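시뮬레이션 데이터 수집 규칙, 다들 어디까지 정해 두세요?

로봇 자동화 게시판 > 기준·실무

바흐만T
손목 카메라 시점으로 렌더링한 파지 에피소드를 모으고 있는데, 지금까지 1,529개가 쌓였습니다. 그런데 기록 규칙이 사람마다 달라서 검수에서 385개가 되돌아왔어요. 제일 많은 사유가 "시작 자세 불명확"입니다. 누구는 그리퍼를 연 채로 시작하고, 누구는 반쯤 닫고 시작하고… 그래서 이번에 아예 문서로 못 박으려고 합니다. 초안 올리니까 마음껏 뜯어 주세요! 이런 거 정리하는 게 은근히 재미있네요.

1. 시작 프레임에서는 그리퍼를 완전히 연다. 양쪽 손가락 안쪽 면이 둘 다 보여야 한다.
2. 시작 프레임에서는 손가락 사이에 아무것도 물고 있지 않아야 한다.
3. 주변 물체는 가려져 있어도 지우지 않는다. 대신 메모에 "일부만 보임"이라고 적는다.

1번부터 3번까지는 이 프레임을 놓고 썼습니다. 손가락은 넓게 벌어져 있고 안쪽의 밝은 회색 면도 잘 보이죠. 오른쪽 손가락 쪽 식물은 잎 끝만 나와 있으니 3번에 해당하고요. 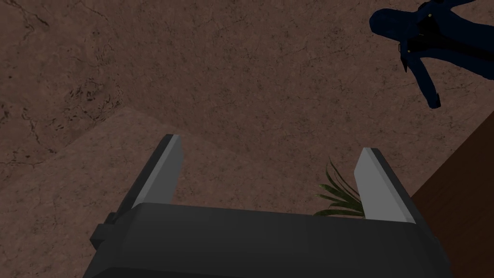
4. 이름을 확신할 수 없는 물체는 "미상"으로 적고, 추측은 괄호 안에 넣는다.
5. 바닥 재질은 렌더링 설정 파일의 이름을 그대로 쓴다. 눈으로 보고 판단하지 않는다.
6. 한 에피소드에 작업 지시문은 하나만 붙인다.

카트린_보일
오, 4번 너무 좋아요! 오른쪽 위 남색 물체가 딱 그 경우잖아요. 저는 로봇 손이나 팔 부품처럼 보이는데 화면에는 일부만 들어와 있으니까 "미상(로봇 팔 부품?)" 이렇게 적겠네요. 저희 팀은 예전에 다들 자신 있게 이름을 붙였다가 같은 물체에 이름이 9개나 생겨서, 합치느라 5월을 통째로 썼어요 ㅠㅠ

골레스타니R
저는 4번 반대입니다. 괄호 안 추측이 들어가면 결국 누군가 그걸 정답 라벨로 긁어 갑니다. 시뮬레이션이면 장면 파일에 물체 ID가 다 있잖아요? 사람이 적지 말고 거기서 자동으로 뽑는 게 맞죠. 5번은 그렇게 하면서 4번은 왜 눈으로 합니까.

바흐만T
@골레스타니R 맞는 말씀인데, 저희는 외부에서 받은 장면이 섞여 있어서 ID가 "obj_a" 같은 것밖에 없는 경우가 꽤 됩니다. 그럼 이렇게 나누면 어떨까요. ID에 쓸 만한 이름이 있으면 자동, 없으면 "미상"에 추측은 별도 칸으로. 괄호는 빼겠습니다.

골레스타니R
별도 칸이면 찬성. 학습용으로 내보낼 때 그 칸은 기본 제외로 해 주세요.

메흐랑기즈
1번에 질문 있어요. "완전히 연다"를 무슨 기준으로 판단하나요? 화면으로 보면 원근 때문에 손가락이 안쪽으로 기울어져 보여서, 새로 온 분들은 덜 열린 줄 알고 자꾸 반려하더라고요. 저희는 Selteck 내부 문서에서 최대 개폐 폭을 100으로 놓고 관절값으로만 판정합니다. 화면은 참고만 하고요. 이렇게 바꾸고 나서 검수가 훨씬 즐거워졌습니다!

바흐만T
이거 바로 넣겠습니다. 1번을 "개폐값 100에서 시작, 판정은 관절값으로"로 수정. 안쪽 면이 보여야 한다는 조건은 카메라 위치 확인용으로 남겨 둘게요.

다부드무사비
저는 조금 다른 얘기인데, 모든 에피소드를 완전히 연 상태로 시작하는 것 자체가 좋은 규칙인지 모르겠어요. 실제 셀에서는 앞 작업 끝난 자세 그대로 다음 작업이 들어옵니다. 시작 자세가 전부 같으면 정책이 그 자세에만 익숙해져요. Bistine 과제 때 그걸로 한참 고생했습니다.

카트린_보일
@다부드무사비 그건 수집 규칙보다 데이터 구성 문제 아닐까요? 기본 세트는 통일하고, 시작 자세를 섞은 세트를 따로 두면 될 것 같은데요.

다부드무사비
따로 두면 대개 따로 둔 채로 잊힙니다 ㅎㅎ 저는 처음부터 섞고 시작값을 기록하는 쪽이에요. 기록만 정확하면 나중에 걸러 내는 건 쉽습니다.

메흐랑기즈
검수하는 입장에서는 통일 쪽이 편하긴 한데, 관절값이 기록되어 있다면 섞여도 검수는 가능해요. 시작값 칸을 필수로 하면요.

바흐만T
와, 하루 만에 초안이 이렇게 좋아지다니요. 정리해서 2판에 반영합니다.

- 1번: 기본 세트는 개폐값 100, 혼합 세트는 자유. 시작값 칸은 두 세트 모두 필수
- 2번: 그대로
- 3번: 그대로
- 4번: ID 이름 우선, 없으면 "미상", 추측은 별도 칸(내보내기 제외)
- 5번, 6번: 그대로

혼합 세트 비율은 아직 못 정했습니다. 다부드님, 혹시 그때 쓰신 비율을 공유해 주실 수 있나요?

다부드무사비
퇴근하고 찾아볼게요. Ferreira 쪽 서버에 남아 있을 겁니다.

골레스타니R
6번도 나중에 한번 얘기합시다. 같은 동작에 지시문을 여러 표현으로 붙이고 싶은 사람이 분명 있을 텐데, 저부터가 그렇습니다.

바흐만T
6번은 새 글로 파 주세요, 꼭 들어갑니다!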